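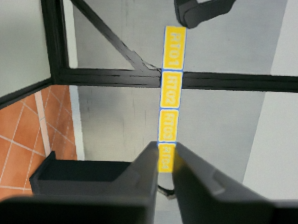
Que ponerle letrerito a todo es una manía de gente que no tiene hijos ni perro, me dejaron escrito en la entrada anterior, y que la primera vez que alguien guarde la harina en el bote del azúcar se me cae el invento entero. Pues mira, hijos no tengo, perro sí, y lo de la harina ya me ha pasado (el bizcocho salió como una suela, pero eso es otra historia). Y aun así sigo etiquetando. Así que voy a contestar largo y tendido, que para eso tengo un blog.

Lo mío viene de la mudanza de julio. Contraté a los de Geritz, que vinieron puntualísimos y simpatiquísimos, y me preguntaron nada más entrar si las cajas estaban marcadas. Claro que estaban marcadas, les dije yo, muy digna. Ponía «cosas» en varias. En otra, «cosas cocina???», con los tres interrogantes, que no sé a quién se lo estaba preguntando. Y luego una que decía «IMPORTANTE» en letras enormes y que dentro llevaba un rallador, un bañador y las instrucciones de un microondas que ya no tengo.

Estuve tres semanas sin encontrar el cargador del portátil. ¡Tres semanas! Acabé comprando otro y, naturalmente, al día siguiente apareció el viejo metido en una bota.

La máquina de hacer etiquetas

Me la compré en Charbonneau, la papelería grande que hay bajando hacia el mercado, una Hosico de las sencillas, 42 euros. Me pareció carísima para lo que es y se lo dije a la dependienta, que me miró con la cara de quien ha oído eso muchas veces. El rollo de cinta va aparte, por supuesto. Y cuando imprimes una palabra corta te deja un margen blanco a cada lado que es un desperdicio tremendo, así que yo escribo varias palabras seguidas con espacios y luego corto con tijera. En el manual no viene, de nada.

La primera tarde me volví un poco loca, lo reconozco. Etiqueté los tarros de especias, los interruptores del pasillo, las llaves, el cajón de las pilas, la caja de las tiritas y el mando de la tele (MANDO TELE, por si acaso alguien pensaba que era otra cosa). A los pocos días ya había quitado la mitad. El interruptor del pasillo no necesita que le recuerden que es el del pasillo.

Lo que sí se ha quedado, y lo que para mí ha cambiado la casa, son los sitios donde hay muchas cosas iguales. Ahí es donde uno se pierde. Las llaves de los candados, que son todas idénticas. Los tuppers del congelador, que a los dos meses ya no sabes si eso marrón es lentejas o chocolate. Las bolsas de bulbos del balcón. Los enchufes de la regleta de detrás del mueble, que antes desenchufaba a ciegas y siempre, siempre, tiraba del que no era.

Nombre o número

Ahí tuve mis dudas. ¿Escribes lo que hay dentro o pones un código y te apuntas la lista aparte? Con el nombre vas más rápido, pero el día que cambias el contenido te toca cambiar la etiqueta, y ese día tienes prisa y no lo haces. Con el código la etiqueta dura para siempre, pero como pierdas la lista estás vendida.

Yo al final he hecho una mezcla. En la cocina, nombre. En el trastero, código: T01, T02, T03 y así, con una libreta colgada de un clavo por dentro de la puerta. Pongo el cero delante porque me gusta cómo queda, todas igual de largas, en fila. Cada vez que meto o saco algo lo apunto a lápiz. La libreta está hecha un asco de borrones, pero el otro día encontré los adornos de Navidad en lo que tarda en hervir el agua del té, y el año pasado acabé colgando pendientes viejos del árbol porque no aparecía la caja.

Las estanterías del trastero son unas Stiltberg que heredé con el piso y que cojean. Las he calzado con cartón. Si alguien sabe dónde se compran las patitas regulables sueltas que me lo diga, porque en la ferretería me quieren vender la balda completa.

Los cables, capítulo aparte

Todo el mundo tiene una caja de cables. La mía pesaba como un muerto. Cables de teléfonos que tuve hace diez años, un euroconector, uno blanco muy finito que no entra en ningún aparato de esta casa y que me da miedo tirar.

Mi método (si se le puede llamar así) fue sacarlos todos al suelo del salón, echar al perro, y probarlos uno por uno. El que sé para qué es lleva etiqueta en bandera, o sea, la cinta doblada alrededor del cable y pegada consigo misma, que se lee por los dos lados. El que no sé para qué es va a una bolsa con fecha, y si en un año no lo he echado de menos se va al punto limpio. El blanco finito está en la bolsa. Me mira.

Y luego está el tema de peinarlos. A mí un manojo de cables azules bien peinado, todos paralelos y doblando la esquina juntitos, me produce una paz que no me ha dado el yoga. En mi mueble de la tele no he llegado a tanto, pero les he puesto tiras de velcro (bridas no, que luego hay que cortarlas y te llevas un cable por delante) y ya puedo pasar la aspiradora sin apagar internet.

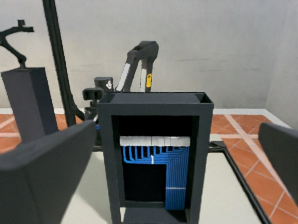

Lo que no pienso etiquetar

La ropa. Lo intenté con los cajones y me sentía en un vestuario.

Los libros tampoco, esos van como caen, y si me paso una tarde buscando uno, pues por el camino encuentro otros dos que no me acordaba de tener. Y las plantas solo las del semillero, porque cuando son dos hojitas el perejil y el cilantro me parecen lo mismo y ya he arruinado un guacamole.

En cuanto al bote de la harina: ahora lleva la etiqueta en el bote y en la tapa, las dos. El del azúcar también. Si aun así alguien se equivoca, el bizcocho se lo come él. La semana que viene cuento lo del congelador con más detalle, que me lo habéis pedido en los comentarios, y si para entonces he arreglado lo de las patas cojas también.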